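Department pages > Geography and Planning > Student projects > Second year

The evening bus between Himville and Flestberg: who used it and what they do now

Project report, second-year group
2025-01-25

Print this page | E-mail this page
3 comments

1. Background

Himville has 3000 residents, one supermarket, a primary school and a health centre that shuts at six. For most other things people go to Flestberg, on the far side of the ridge. The only public transport between the two is the bus run by Tranomow. Until last October the bus ran into the late evening. The new timetable took out the last departures in both directions, so that the final bus from Flestberg now leaves before the cinema and the evening classes are over.

Tranomow gave low passenger numbers as the reason. Our group wanted to know who had been on those late buses and how the same people get home now. We also wanted to know whether anyone had changed their plans or given something up.

2. Method

We used a paper questionnaire with a mix of tick boxes and open questions. Copies were left at the Soylu bakery, next to the main stop in Himville, and at the library in Flestberg. We also handed them out at the stop in the late afternoon. There was an online version, but only members of our own course filled it in and we left those answers out.

We got 53 usable forms back. Of these, 37 came from people who said they had used the late bus at least once in the month before the change. The rest had never used it or had used it only a long time ago. We kept both groups because the second one had things to say about why they didn't take the bus.

The sample has weak points. People who stand at a bus stop are more likely to care about buses than people who drive past it. Younger teenagers are missing, as we did not have permission to question anyone under sixteen. The bakery closes at four, so people who work full days may not have seen the forms there.

3. Results

3.1 Reasons for travelling

The most common reason for using the late bus was work. Most of these people had shifts in shops, kitchens or the hospital laundry in Flestberg. Evening classes came next, followed by visits to family. Cinema and pubs were mentioned less often than we had expected before we started. Several people ticked more than one box.

3.2 What people do now

Lifts were the most frequent answer, usually from a partner or a colleague. A smaller group said they now drive themselves, and two of them had bought a car partly for this reason. Some take a taxi when they have to and said that the fare uses up a large part of what they earn in a short shift. A few have asked to swap to earlier shifts. Those who went to evening classes were the most likely to have stopped going altogether.

The open answers were more useful than the tick boxes here. One form said that the lift home was no trouble in itself but that having to ask for it every week was. Similar remarks came up on other forms, mostly from people who live alone.

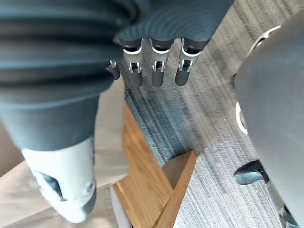
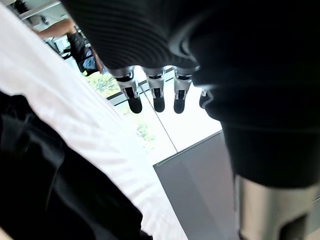
Another respondent wrote that the late bus had never been reliable enough to count on, and that people had drifted away from it well before the timetable was changed. On two evenings it had not come at all, the form went on, and after the second one it was easier to sort out a lift and forget the bus existed.

We went back through the other forms with this in mind. Lateness and missed departures are mentioned in both groups, including by people who had stopped using the service years ago. We had not put a question about reliability on the form. It should have been there, and anyone repeating the survey should add one.

3.3 What would bring people back

Most people wanted the old timetable back. When asked what they would accept instead, they were fairly flexible. One late bus on the main shopping and class evenings was acceptable to many of the shift workers, provided it waited for passengers coming off the train. A bus that has to be booked by phone was less popular, mainly among older people, who worried about being left behind if the booking went wrong.

Price was hardly mentioned. We had expected it to matter more.

4. Discussion

Passenger numbers on the late bus were probably low, as Tranomow says. Our survey cannot show how low, and the company did not answer our request for ticket figures. What it does show is that the people who did use the bus were mostly using it for things they could not easily move to another time of day.

There is also the question of which came first. If buses are missed, people stop relying on them, numbers fall, and the numbers are then given as the reason for the cut. Our results fit that order of events but do not prove it. For that we would need records of departures as well as tickets, over a period of years.

The villages along the ridge road were not covered. They lost the same buses and have no train, so the effect there may be greater. We had planned to put up forms in the two bus shelters on that road but ran out of time before the winter break.

5. Suggestions

Tranomow could publish how often each departure runs and how late it is. A trial of one late bus on selected evenings would cost less than the full timetable and would give better figures than a survey. Notices of timetable changes should go up at the stops as well as online, as many people told us they found out about the October change by waiting for a bus that was no longer running.

The questionnaire and the table of answers are kept in the department office and can be borrowed by other groups.

Share (37) | Print this page | E-mail this page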